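Section 6. Recording the Shoe Rack Task

By now you've got the Alau recorder talking to the robot and you've done the arm check in Section 5. Good! This is the part I like best, where you finally get to collect something the model can learn from. I've written it the way I'd talk you through it if I were standing next to you, so read it all once before you switch anything on.

What you're after is a pile of short examples, each one covering a single slipper being picked from the rack and put back. We call each of these an episode. The Londcombe set has 2214 of them and it still gets confused by straps, so don't be shy about recording plenty.

6.1 Setting up the rack

1. Put the rack under the table with its open side toward the robot. Slippers go on both levels, straps facing out.

2. Walk the robot up until the gripper can get to the top level with some bend left in the elbow. If the arm has to go straight to reach, step the robot in closer and try again.

3. Park the hand you aren't using down low and leave it there for the whole episode. A hand that wanders about teaches the model to wander about (ask me how I know).

4. Stand off to one side, where you can get to the stop button without leaning across the arm. 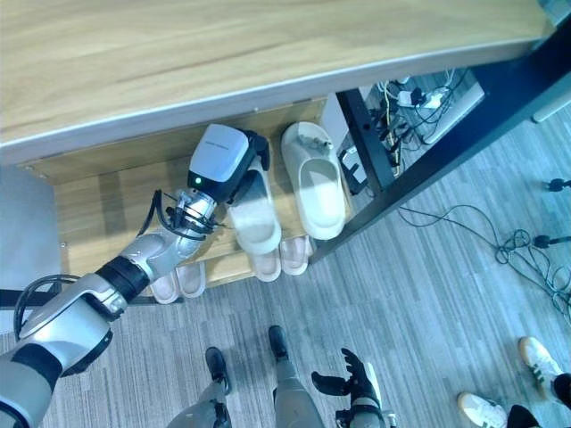 Figure 6-1. Gripper closed on a white slide, top level of the rack.

Note: Mix up your grips. Take the strap on one run and the side of the sole on the next. Lợi Bạch, who wrote the Atus training scripts, asked for this early on and I grumbled, but the mixed batches really did train better.

CAUTION: Keep loose cables out of the robot's stepping area. Check this every time you move the rack — cables creep when you're busy looking at slippers.

6.2 Checking the wrist view

The wrist camera sees the world from very close up, and the first time you open that window you may wonder what on earth you're looking at. Big dark curved shapes along the top are normal. What you want to know is whether the view is steady and whether the floor texture comes through clearly somewhere in the middle.

5. Open the wrist window and hold the arm still for a slow count of three.

6. Look for a patch of floor that's crisp. Soft corners are fine. If everything is soft, go back to the focus steps in Section 5.

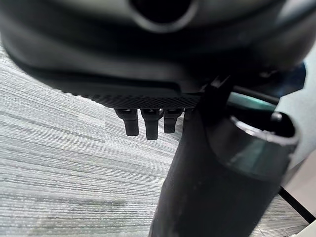

Figure 6-2. Wrist view over gray carpet. The streaks are sharp near the center and softer toward the lower left.

7. Turn the wrist a little each way and watch the picture. Smooth is good. If it jumps or freezes, stop and reseat the camera plug before you record anything.

Note: Save a still from this view at the start of each batch. When a batch trains badly, that still is the first thing I open, and it has saved me whole afternoons of guessing.

8. Move the arm to a second pose and look again. The floor can seem a good deal paler from one pose to the next, so leave the exposure locked and don't chase it.

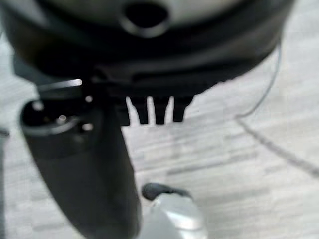 6.3 Recording a batch

9. Type a batch name. Use your site name and a number, like Đoàn-5, and skip the spaces.

10. Press Record, wait for the beep, then start moving. Episodes that begin halfway through a reach have to be thrown out.

11. Go at an easy, even pace. If you fumble the slipper, keep going and recover if you can — a clean recovery is worth keeping, so tag it "recovered."

12. Press Stop once the gripper is open and clear of the rack. Tag the episode good, recovered or bad.

13. At 500 episodes, close the batch and start a new one. Bigger batches do work, but they take forever to copy.

CAUTION: Never reach into the rack while Record is lit. Press Stop, wait for the arm to settle, and then straighten the slippers.

If the recorder refuses to close a batch, look for an episode with no tag. Section 7 covers copying your batches over to the training machine.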